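Session 4: Black Garments, or How to Fold What You Can't See

*Handout for the Zumerberg evening course in household textiles. Notes by Effie Moncrieff. Please bring this back next time; the copier allowance for February is 200 sheets and I have opinions about where they went.*

## Finding out what you're holding

White shirts are forgiving. You can spot the collar from across the room. Black clothes give you much less to go on, and most of the bad folding I see begins with somebody confidently folding a sleeve they took for a hem.

So, before folding:

- Lift the garment by one **seamed edge**. A seam is thicker than the cloth around it and your fingers will find it well before your eyes do.
- Let the rest drop. Do not help it.
- Follow the seam down both sides. If it comes back to where you started, you have an opening of some kind. Congratulations, you have ruled out very little.
- Look for creases, which show up pale on black when the light comes from the side. An old crease tells you how the last person folded it. You are under no obligation to agree with them.

A pinched opening is the usual source of trouble. Squeeze the two sides together and a perfectly ordinary edge rounds out at the top and narrows to a neck, at which point it could belong to nearly anything. Thick seams do this more than thin ones, as they resist lying flat out of what I can only call spite.
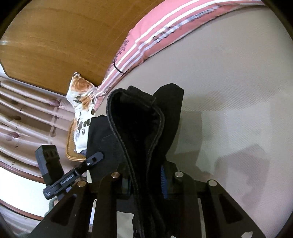 Gøran Torvik objects to the whole procedure: turn on a better lamp, he says, and half this page becomes unnecessary. He folds everything black inside out, where the seams stand up and the care label gives away the back.

I have tried it. It works, and then you own a stack of inside-out clothes.

## The fold

1. Lay it flat, seams matched at the sides.
2. Smooth from the middle outward. Any loose flap goes under, not over.
3. Sides in, then bottom to top, in thirds.
4. Stand it on edge. If it slumps, go back to step 2 and be less optimistic.

## For next time

Fold 6 dark items at home by touch, then check them in daylight. Write down what you thought each one was. Stellan Lundgren still has my good lint brush.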